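Grament Mini Fridge Review: A Small Cooler for One Shelf of Drinks

4 min read

I bought the Grament mini refrigerator in June, when our office in Treton became too warm for keeping drinks on the desk. We are 11 persons in one room with a lot of glass, so from noon the sun is strong and the fans do only half of the job. The big refrigerator is two floors down and belongs to everybody in the building. I wanted something small, near to my chair, for less than 200 dollars.

The delivery came from Fitzsimmons, the appliance store. The box was heavy for one person but possible. Inside was the fridge, one shelf, a small tray for ice and a manual which I found clear. I let it stand for 12 hours before I plugged it in, as the manual asks.

First, the cooling. If I put in bottles from the store in the evening, they are properly cold in the morning. If I put them in at lunch, they are only cool by the end of work. The dial goes from one to five. I keep it on three, because at five a bottle of water near the back wall became partly ice. The air comes through the grille there, so please do not push anything against it.

The noise is acceptable. The compressor starts with a small click and then hums, and after the first week I stopped to notice it. In a bedroom I would maybe think differently.

Now the space, which is my main complaint. There is one shelf only, and on my unit it has two positions. In the high position, normal soda bottles can stand under it, but above it you can keep only flat things, like cheese or a sandwich box. In the low position everything must lie down. I measured my tallest bottle before buying and I recommend you do the same -- the numbers on the Grament page are for the outside.

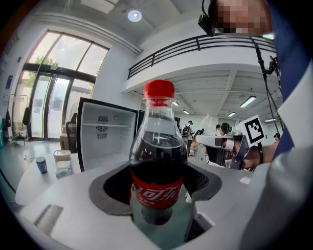
A cola bottle in front of the open fridge, with the single shelf and the grille on the back wall.

Cleaning is easy. The inside is white and shows every drop, but there are few corners, and a cloth with warm water is enough. I take out the shelf maybe once in a month. The black frame outside collects dust faster than I expected.

The door seal is firm, almost too firm at the beginning. The cord could be longer. Mine did not reach the outlet behind the clothes rack, so the fridge stands now in a place I would not choose.

I compared it with the older Grandumton model which I had at home for over 14 months. The Grandumton has a second shelf and is louder. For drinks only, I prefer the Grament. For food, I would look at something bigger.

My score: four of five.

Comments (3)

coldcorner: Does the door open to both sides? My place is left of a wall.

deskplant: Same experience with setting five. I lost a yogurt to it. Three is fine for me also in summer.

mara_k: Thanks for the note about the cord, I will measure first.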